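The Planner That Is Sure of Itself
Silisero says its software can learn tidying from a pair of human hands. Our writer went to Winwood to see how much of that holds up.

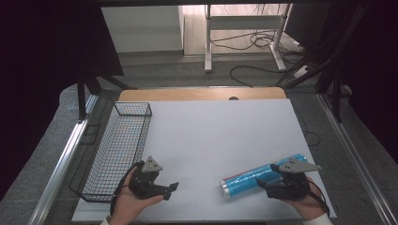
A basket, a tube and a big claim

The pitch from Silisero goes like this. A person straps a gripper to each hand, does an ordinary job such as putting a blue tube into a wire basket, and the software turns the recordings into a policy that a pair of robot arms can run. The company's word for this software is Jitton. Its brochure calls it "a planner that understands intent."

I have been reading brochures like that for a long time, and I went to the Winwood office on 29th September expecting to be let down. I was let down a little less than I expected.

Krystyna Urbańczyk runs the control side of Jitton and has no patience for the brochure either. "It doesn't understand intent," she told me before I had my coat off. "It predicts the next bit of motion. If the next bit is good and the one after that is good, you get something that looks like intent."

The test that counts was 70 trials on one kind of package, with the basket placed wherever the operator felt like putting it. Jitton got 48 of them. The slide in the sales deck says "most," and I suppose it is most. It also means 22 packages that did not end up where they should, and I'd want to know a lot about those before I let the thing near a stockroom.

Where the misses come from

Urbańczyk opened the logs without being asked, which counts for something. A good share of the misses start in perception. Shiny wrapping throws off the depth estimate, so the planner aims for a surface that isn't quite there and the jaws close early. Thin wire is worse. The system has a habit of seeing through a mesh wall and treating the basket as open on that side, and then the controller drives the package straight into the rim.

Her fix is a layer that compares the estimate with what the wrist feels and stops the arm when the two disagree. It works, in the sense that the arm stops. What it should do next is still being argued over. In the build I saw, it waits five seconds and tries the same thing again.

The recordings have problems of their own. Of 574 demonstrations collected since March, an unknown portion have clocks that drift between the left hand and the right. You can't see it in playback. You can see it in the trained policy, where one arm gets to the handoff and the other is still on its way. The team wrote a tool to realign the two streams, and the tool guesses. Nobody I spoke to could give me its error rate.

Does any of it travel?

Czerwiński, a packaging firm, has agreed to try Jitton on a single line. I asked what happens when the table is a different height, or the light comes from a window. Urbańczyk said they would retrain. I asked how long that takes and got a shrug, then a longer answer about calibration that I wrote down and have since read several times without finding a number in it.

To be fair, the tooling is good. Replaying a failed attempt with the planner's guesses drawn over the video is the most useful thing I saw all day, and I'd take it over the planner itself. Silisero doesn't sell it separately. I asked twice.

What I'd like from the company is a plain table: objects it has never recorded, in a room it has never been in, with every miss listed. Urbańczyk says she wants the same table. The trial at Czerwiński has no start date yet, and the brochure is already on its second printing.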